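Visita al laboratorio de manipulación de Jurdale

La visita de noviembre al grupo de Jurdale se centró en un único resultado: cuánto mejora una política bimanual cuando las demostraciones se graban con pinzas de mano y sin teleoperar el brazo. El proyecto se llama Culley y lo desarrollan junto con Arkport, que aporta los brazos del banco de evaluación.

Captura de demostraciones

El operador lleva un arnés y sujeta una pinza en cada mano. Cada pinza va montada sobre un cubo blanco con un marcador cuadrado, a partir del cual se estima la pose. La tarea de la mañana era la extracción de un pañuelo, difícil por la deformación del material y por el escaso contraste entre el papel y el fondo. Se graban 41 episodios por tarea y se descartan los que pierden el seguimiento de un marcador durante más de 2 segundos.

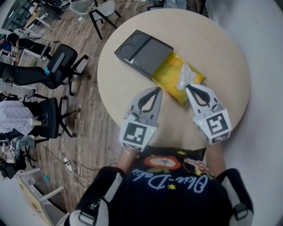
Entrenamiento y resultado

La política predice la trayectoria relativa de ambas pinzas y su apertura. Con los episodios filtrados, el grupo declara un éxito de casi 3 de cada 4 intentos en el robot. Sin filtrar, la tasa baja y los fallos se concentran en el cierre prematuro de los dedos.

Observaciones

El método Grønli, empleado para alinear las dos trayectorias, exige recalibrar al cambiar de mesa. No vimos ensayos con otra iluminación. El código de alineación se publicará con el artículo; los datos en bruto, de momento, no.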